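How to Play a Slow Blues Shuffle With Your Thumb

I got asked about this after the last lesson I posted, so let's do it properly. You need a guitar (acoustic is easier to start on), standard tuning, and the key of E. No capo, no pick.

Start with just the low E string. Play it with your thumb, four times to the bar, nice and even. Let the heel of your right hand rest on the strings right by the bridge so the note goes thump instead of ringing out. If it sounds dead, slide your hand back toward the bridge a hair. I played my old Tevska for years with my palm way too far forward and wondered why my bass notes had no life in them!

Stay on that thump until you can talk over it. I mean it — say your grocery list out loud while you play. If your thumb speeds up when you get to the eggs, go back and do another 3 minutes.
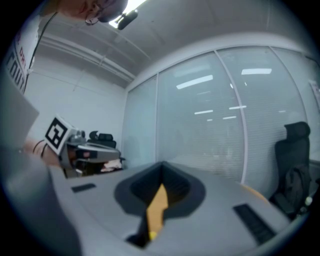 Now for the swing. Count "one-and-a, two-and-a" and leave out the "and." Your thumb stays on the numbers, and your first finger picks the open high E on the "a." It'll feel lopsided for a while, and then one evening it won't.

Next comes the left hand. Over the E bass, play the G string at the first fret, and every other bar hammer on to it from open. That little smear between the minor and major third is the sound you've been hearing on all those records.

When you move to the A chord, switch your thumb to the open A string and keep everything else the same. For B7, your thumb goes to the second fret of the A string. That's the hard change. I practice it by itself, two bars of A and two bars of B7, back and forth.

Put it together as a regular twelve-bar: four of E, two of A, two of E, then B7, A, E, B7. Play it slower than you want to. My Hulline metronome goes up to 200 and I have no idea who that's for — I leave it way down low for this.

Once it's comfortable, try humming a line over the top. Next time I'll get into turnarounds.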